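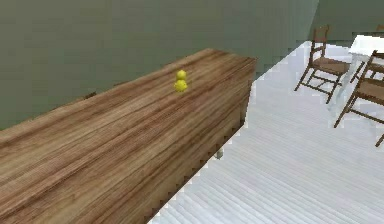

Minura Counter Cell: setup and upkeep notes

Version 2
Maintained by the Losico sim group

What this is

Minura is our simulated kitchen cell: one arm, one long wood-grain counter, one small yellow toy to pick up, and a dining area off to the side. This card covers how to bring the cell up, keep it healthy and fix it when it misbehaves. If you only want to train on the recorded episodes, skip to "What's in an episode."

We love this little cell. It starts fast, it runs on a plain desktop, and a new pick routine can be tried out before lunch!

Getting started

Unpack the release into an empty folder and run the setup script from the top level. It fetches the room, the furniture and the arm model, then builds the collision shapes. Let it finish even if it seems stuck on the chairs. The slatted backs have a lot of thin parts and they take a while.

Next, start the cell with the default config and wait for "ready" in the log. Home the arm once by hand before you load any task. The Tirker controller keeps its last joint targets between sessions, and a stale target will send the arm swinging as soon as physics starts (it looks dramatic and breaks nothing, but your first episode will be junk).

Placing the toy

The toy starts upright on the counter top. Its position is drawn fresh at every reset, and the spawn area reaches well toward the wall side. Keep it that way if you can! Those far placements have taught us more about our reach planner than anything else in the set.

If you move the counter, move the spawn area with it. They are separate entries in the config and nothing checks one against the other. A toy that drops straight to the floorboards at reset almost always means you changed one and forgot the other.

What's in an episode

Each episode holds the camera stream, joint positions, gripper state and the toy pose, plus a success flag. Up to 24 seconds are recorded, and the episode closes early when the toy has been lifted and held. The camera stream is small and compressed, so expect blocky patches on the green wall and stair-stepped edges on the counter and chairs. The toy is plain yellow at this size, with no face to tell you which way it points. Use the pose channel if heading matters to you.

Regular care

Re-home the arm every 14 episodes. Drift in the wrist joint builds up slowly and is easy to miss on video.
Clear the contact cache after any change to the gripper pads.
Run the reset test after each update. It places the toy, waits for it to settle and compares its pose with the stored one.

Common repairs

Toy jitters on the counter: lower the physics step, then rebuild the collision shapes.
Gripper closes but the toy slides out: check the pad friction. The Pretorius importer resets it to zero when it reads an old arm file.
Serrated line where the counter meets the floor: turn on edge smoothing if you need cleaner views. It costs some speed and changes nothing in the physics.
Arm missing from the camera view: look at the joint log first. Plenty of episodes have moments with the arm outside the view, and those are fine to keep.

Changes since version 1

New reset test, faster loading for the dining furniture, and the success flag now waits for a steady hold. Recordings from version 1 still load, but their flags were written under the old rule, so run the relabel script on them before mixing the two.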